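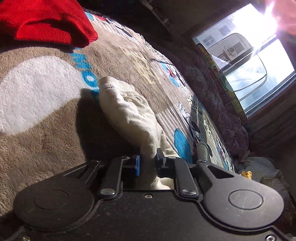

阅读时间：2分钟

2024-07-22

1/ 大家好，我又来写我的生活了。中文不是我的母语，所以我写得慢，每条都要查词典。如果有奇怪的句子，请你们原谅我，也可以改正我。

2/ 上个星期我决定不再喝咖啡。这个决定不太像决定：家里的咖啡喝完了，我懒得下楼买，第二天也懒得，然后就过了六天。头疼了两天，现在好了。

3/ 我没有告诉我母亲。她会说“我早就说过”，然后给我寄一大包草茶，味道像干的草地。

4/ 另外一件事。十月我要去Sisberg住一阵，在Jovita Valdovinos的家里帮她整理她祖父的信。最早的一封是1886年写的。字非常漂亮，但是我一个字也看不懂。

5/ Jovita说她已经把清单寄给我了，写着我应该带什么东西。我找了邮箱，也找了垃圾邮件，没有。昨天才明白她是用纸寄的。用纸！所以我现在等邮递员，像等一个亲戚。

6/ 火车票我已经买了。要换两次车，第二次换车只有20分钟，而且要过一座天桥。我的箱子的轮子坏了一个。我对这件事有一点担心。

7/ Haziq Kwok愿意借给我他的箱子，条件是我照顾他的猫到八月底。猫的名字叫Hemine，它不喜欢我。我同意了。

8/ 睡觉的情况：不喝咖啡以后，我晚上十点就困，早上五点就醒。五点的时候能做什么呢？我躺着听楼上的Mazza先生走路。他也醒着。我们在楼梯上见面，从来不谈这个。

9/ 有人问我写的小说怎么样了。谢谢你的关心。这个月我写了3000字，删了一些，剩下的我不敢再看。

10/ 刚才邮递员来了。没有清单，有一张牙医的通知，还有一封给Brisa Rosales的信，她两年前就从这个房子搬走了。如果有人认识她，请告诉她，信在我这里。

11/ 我去喂猫了。“喂”这个字也是打电话时说的“喂”，我今天才注意到。晚安。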